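Is That Robot Really Smart? What to Watch For at a Robot Open Day

by Verna Nakamura

Every December the Brinomham workshops open their doors and let families in to see the robots. There are posters outside. One of them said MEET THE ROBOT THAT THINKS LIKE YOU! I have been to a lot of robot shows, and when I see a poster like that I get grumpy and start asking questions. You should too. Asking questions doesn't make you rude.

First, what is a robot? People argue over this, but most would agree that it is a machine that can sense something, work out what to do, and then move. A toaster moves a bit (pop!) but it doesn't look at your bread. A robot arm with a camera can look at things. Whether it understands what it is looking at is a much harder question, and the people who write posters like to skip it.

The robot I went to see is called Ruvgate. It is an arm with two fingers, and its job that day was to handle fake flowers on a table. Why flowers? Marama Grimshaw runs the demonstration, and she told us that flowers are awkward. A block has flat sides and stays the same shape when you squeeze it. A fake flower has a skinny stem, leaves that stick out, and a big floppy head that swings around when you lift it. If you hold it too high up you squash the petals. If you hold it too low it flops over.

Try it yourself at home. Find an artificial flower, or a real one that nobody minds you bending. Pick it up using only your thumb and one finger, with one eye shut. Now put on thick winter gloves and do it again. You can't feel the stem any more, so you have to go by what you see. Many robot fingers have the same trouble. Your fingertips tell your brain when something is slipping. Plenty of robots have no feeling in their fingers at all.

How does a robot learn a job like this? Marama said the arm was shown the job 3000 times. Three thousand! A person moved the arm, and the computer saved what the camera saw along with how the arm moved. Then a program hunted through all of it for patterns. I asked the boy next to me how many times he would need to be shown how to pick up a flower. He said two, and the second one would be in case he wasn't listening.

So here is my first question for any robot show: how much practice did it have, and was it practice on these same things? A robot that has seen the same flowers over and over may look very clever with them. Hand it a spoon and you might be waiting a long time. I asked if we could swap in something from my bag. Marama said not today. She was nice about it, but I wrote it down.

My second question: is anybody steering? Sometimes a person is working the controls from the side of the room. There is nothing wrong with that, as long as they tell you. At the 10 o'clock show the arm ran by itself. At the later one Marama was steering, and she said so. The poster did not.

My third question: how often does it miss? In the show I watched from start to finish, the arm had 16 tries and missed on five of them. The grown-ups clapped anyway. I think a miss is the most interesting part, and it's worth watching where the fingers were when it went wrong.

Fingers and flowers, from the robot's side of things:
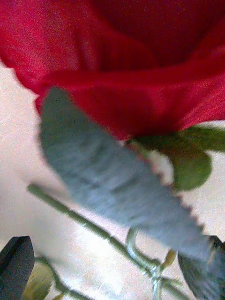
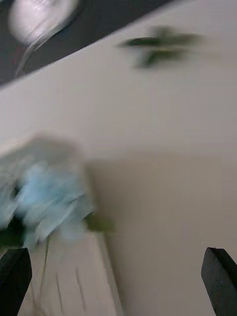
Would I let Ruvgate arrange flowers for my grandmother? No. It is slow, and 11 out of 16 would leave a lot of flowers on the floor. Would I go back next year? Yes, and I'd bring the spoon again. Marama says the next version, called Pomare, will be able to handle things it hasn't practiced on. Maybe it will. I'd like to see it do that with something a kid picked out, with the controls switched off and everybody watching.

If you go to an open day, take a notebook. Write down what the poster promises before you go in. Then write down what you saw the robot do, and compare the two on the way home.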